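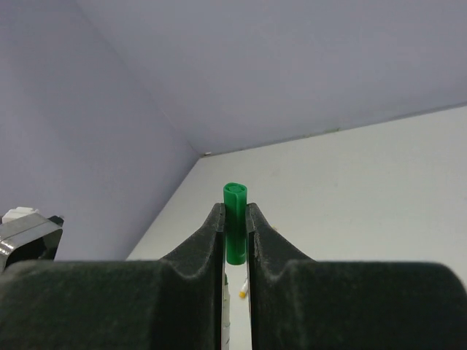
Wrist camera view on the Durka cell, with a green ribbed cylinder held upright between the fingertips.

Durka cell: questions about the gripper and the wrist camera

Last updated 4 January 2022

These are the questions we receive most often from people who run the Durka cell on their own shift. If you use the older Wokach cell, the finger part is the same but the mounting plate is different, so please do not copy the screw positions from here.

How far up between the fingers should the part sit?

At the tips, with the upper end standing above them, as in the view on top of this page. The lower end may go a little below the narrow part of the fingers. If the part goes much deeper than this, the placing height will be wrong and the arm will press it into the tray.

Do I need to teach the height again after I change the fingers?

Yes, always. Even two fingers from the same bag can differ a little in length. Run the program TIP CHECK, then teach the height on the gauge block, and only after that start the normal job. It takes 11 minutes if the gauge block is in its place.

What does a good camera view look like?

Both fingers should come up from the lower part of the view, with the tips near the middle and a narrow gap between them that you can see through. The body of the gripper fills the bottom from one side to the other. This is correct, please do not tilt the camera to hide it. The vision program uses the finger edges as its reference.

There is a small dark speck in my view. Is it dirt on the lens?

Move the arm and look again. If the speck stays in the same place of the view while everything else moves, it is on the lens or on the sensor. If it moves together with the wall, it is on the wall and you can leave it. Clean the lens with the dry cloth only - no alcohol, it makes the coating cloudy.

The fingers look dusty. Must I clean them?

A little dust on the outside does no harm. The inner faces are more important, and you should wipe them at the start of each shift with a damp cloth and let them dry before the first pick. Do not use oil or spray.

The part turns when the arm moves fast. What can I do?

First wipe the inner faces. If it still turns, raise the grip force by one step, and test with 3 picks before you raise it again. The highest step we allow is 3. Above this the fingers bend outward at the tips and the part can jump out.

When are the fingers replaced?

The counter on the panel shows a yellow message after 944 cycles. This message asks for an inspection and does not mean that the fingers are finished. Look for cracks at the shoulders, where each finger begins to rise from the body, and for a shiny worn place near the tips. Replace both fingers together, also when only one is damaged.

What is error "CLOSE LIMIT"?

The gripper closed more than it expected, so most times there was no part between the fingers. Check the feeder first. If the feeder is full, the teaching point has moved and you should run TIP CHECK.

Where do I order spare fingers?

From the Shirazi store, with the order form of the Fladden workshop. Please write the cell name on the form. The next large order goes out in March, and small orders are sent when we have the stock.

Can I change the camera angle by myself?

Please ask the workshop before. The bracket can be moved by hand when the screws are open, but the calibration is lost at this moment and the cell must stay stopped until it is made again.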